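Speaker Notes: Shared Supplies in Family Waiting Areas
Sorkham Housing Service — Winter Briefing, Session 2
Speaker: Ross Matheson

We use cookies to improve your visit. By continuing to use this site you accept our cookie policy. Accept | Manage settings

Opening (keep short)
Good morning. On behalf of the Sorkham Housing Service, I thank the Skinner Foundation for hosting us. My remarks concern the basic goods that families need in their first days of temporary housing, and how this Service provides them.

Point one: who we serve
Last year the Service placed 1,192 households in short-term units. Of these, 86 arrived with a child under one year of age. Most came with one bag. Pause here before moving on.

Point two: what families asked for
In December we wrote to those 86 households, and 69 replied. Their requests were modest. They asked for bedding, a safe place to warm a bottle, and small items for infants that are easily lost in a move. Few asked for furniture. Several noted that they did not know whom to call after 5 p.m. The night desk number is now printed on the inside of every unit door at the Sollodwood site.

Point three: storage and labeling
Staff should refer to the Werkico supply list, revised edition. Infant items are to be kept together in one open container that a parent can carry with one hand. Anything that goes in a child's mouth is issued new and is never returned to stock. Blankets are laundered between placements and recorded on the unit card.
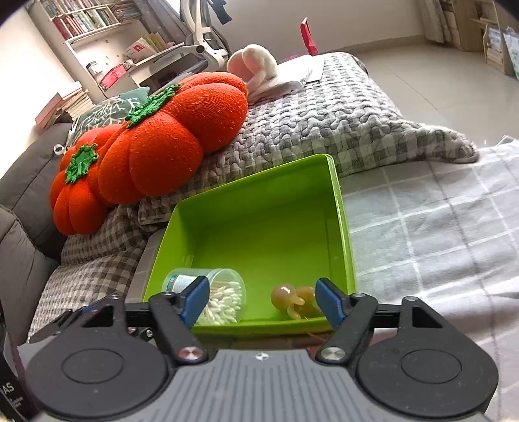 Slide 7. Pacifiers and a clear container in a green plastic bin, on a quilted blanket.

Point four: what we ask of partners
We request that partner agencies confirm the age of each child at referral. Late notice remains the main cause of incomplete units. The referral form now has a line for this purpose — please use it.

If time allows, take questions on the budget. Refer questions on individual cases to the intake office. Copies of the supply list are on the table by the door.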